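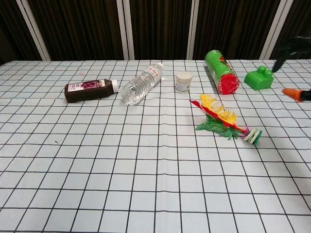 *Two bottles on the checked tablecloth.*

# Ekbridge Outerwear Repair and Resale – progress report to the fund

17 December 2019

This report covers the work from May until now. It follows the headings of your form, except that I have put the budget near the end, after the part on the supplier.

## Short status

The workshop is open and the repair line is running. We have taken in 1248 garments, mostly winter jackets, parkas and wool coats. The online shop opened later than in the plan, and the children's range has not begun. I ask for a change to the timetable on this point, see the last part.

## Intake and sorting

Garments come to us in two ways. The larger part is unsold or returned stock from Skov, who send it on pallets without hangers. The rest is handed in by people in Ekbridge at the counter. The stock from Skov is easier to work with, for the sizes are known and the fabric labels are still in place. The coats from the counter are more mixed. Some of them are very good, older wool with full lining, and these sell first.

We changed the sorting in the summer. At first every garment was given a grade from one to five, but the staff did not agree on what was a three and what was a four, and it took much time. Now there are only three piles: ready for sale, repair, and material. A garment goes to material when the outer fabric is torn in more than one place or when the coating has come loose from the inside. Buttons, zip pullers and good fur-type trims are kept in boxes.

## Repairs

Zips are still the biggest job. We had expected lining and seams to be the most common fault, and I wrote so in the application, but this was wrong. The two-way zips on long coats are slow to replace and we had to order them in more lengths than planned. We have now 10 lengths in stock and this seems to be enough, except for the very long puffer coats.

Down jackets are a separate matter. When a chamber is open the filling goes everywhere, also into the other machines. We put up a partition at the end of the room with its own table and vacuum. It was not in the budget, but the cost was small and I have placed it under equipment.

The second overlocker was delivered with the wrong voltage plate and was sent back. The replacement came after five weeks. In this time the knitwear repairs stood still, and there is a small backlog of cuffs and collars which we are still working on.

## Sales

We have sold 430 garments until the date of this report. Most of them were sold at the shop counter. The online shop runs under the name Mundodetti and opened in the autumn. The delay came from the size information. Italian, British and Scandinavian sizes were mixed in the same list, and customers in the test round ordered the wrong ones. We now measure every garment flat, at chest and sleeve, and write the measures in centimetres beside the label size. It takes longer, but the number of returns has gone down.

Hooded jackets in dark colours sell quickly. Light colours remain on the rail, also when they are in perfect condition. We have tried a lower price on beige and white and will see the effect after the winter.

## Supplier of lining fabric

The agreement with Skukivitz for lining fabric was signed for 2 years. The first delivery was good. The second had a different shade of navy, and we could use it only for coats where the whole lining is changed. They have agreed to mark each roll with the dye lot from now on.

## Budget

Wages are as planned. Equipment is slightly over, because of the partition and the extra table. Transport is under, as Skov pays for the pallets in one direction. I would like to move the remaining transport money to zips and thread, if the fund has no objection. The full account is in the attached sheet.

## Next period

- Finish the backlog of knitwear.
- Take better photographs for the online shop – the black coats are hard to judge on the screen.
- Hold two evening courses in simple coat repair.
- Start the children's range in May instead of in January.

For the last point I need your written approval. The rest is within the present agreement. The stock list can be sent separately if you wish to see it, but it is long and not yet sorted by type.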